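Stovuron Surface Cleaner Review: Six Months on Gray Worktops

Posted 4/28/23

I bought the Stovuron surface cleaner last October, after a run of sprays that left my workbench looking worse than before. It comes as a concentrate in a squat bottle with a measuring cap. I have used it on most of the hard, flat surfaces I deal with and have gone through one bottle and part of a second.

What you get

The bottle holds 800 milliliters of concentrate. There is no spray bottle in the box, so you need your own. The instructions call for one capful in a spray bottle of water for regular cleaning and two capfuls for greasy jobs. I paid full price through Dhillon, a supply shop near me that also ships, and it showed up well packed with the cap taped down.

The label is easy to read, with one exception. The line about rinsing is printed in small type on the back, under the fold of the sticker. Read it before you start. The double-strength mix does need to be rinsed off, and I found that out from a tacky patch on a kitchen counter.

The smell

Mild. There is a faint soap smell while you wipe and it is gone in a few minutes. My previous cleaner, from Nelalier, had a strong lemon scent that stayed in the room until evening. If you like a scented cleaner, you will find this one dull.

Dust and everyday dirt

At regular strength it handles dust, pencil marks, coffee rings and fingerprints without much effort. I spray the cloth and wipe in one direction, then turn the cloth over and go back. A damp microfiber works better than paper towels, which shed lint and drag.

Gray is a harder color to keep clean than most people expect. Dark tops show dust and white tops show stains, but a mid-gray top shows pale specks and fine scratches, and from a few feet away it is hard to tell one from the other. Wipe first and look again under a low light. Whatever is still there is a mark in the surface, and no cleaner will take it out.
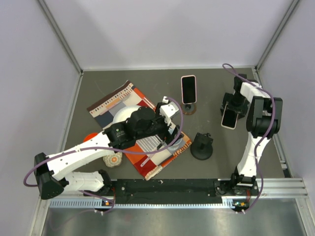
Grease and glue

Results were mixed. Cooking grease came off a stove hood at double strength after a two-minute wait. Bicycle chain oil took three rounds and left a slight shadow on a light laminate shelf. Dried wood glue did not move at all, and I ended up using a plastic scraper as I always have.

Sticker residue was a pleasant surprise. I had a set of storage bins with old price labels on them, and the gum rolled off after a short soak. I would not buy the cleaner for that alone, but it saved me opening the solvent.

Corners and rails

The liquid is thin and runs. On an open surface that is fine, but along a back edge or next to a metal rail it gets into the gap and takes dirt with it. For those spots I switched to an old toothbrush dipped in the mix, followed by a dry cloth folded over a putty knife. It is slow work with any product. A foaming cleaner would stay put better, and I wish Stovuron sold one.

Streaks

On matte surfaces I saw no streaks at regular strength. On glossy ones there was some haze unless I buffed with a dry cloth afterward. Glass was poor and I stopped using it there.

How it compares

I keep a bottle of Brostomard all-purpose in the garage, and the two are close. Brostomard is a little stronger on oil and comes ready to spray. Stovuron is easier on the hands and takes up less shelf space. With daily use, my first bottle of concentrate lasted 17 weeks, which is longer than I expected. The Brostomard spray tends to run out in a month.

What I would change

The cap. It measures well enough, but the inner lip holds a few drops that run down the side when you screw it back on, and after a while the bottle sticks to the shelf. I keep mine on a jar lid now.

Would I buy it again?

I already have – the second bottle is half gone. It suits anyone who wipes down a bench, desk or counter every day and does not want a strong smell. For a greasy garage I would still pick Brostomard, and for windows I would look elsewhere.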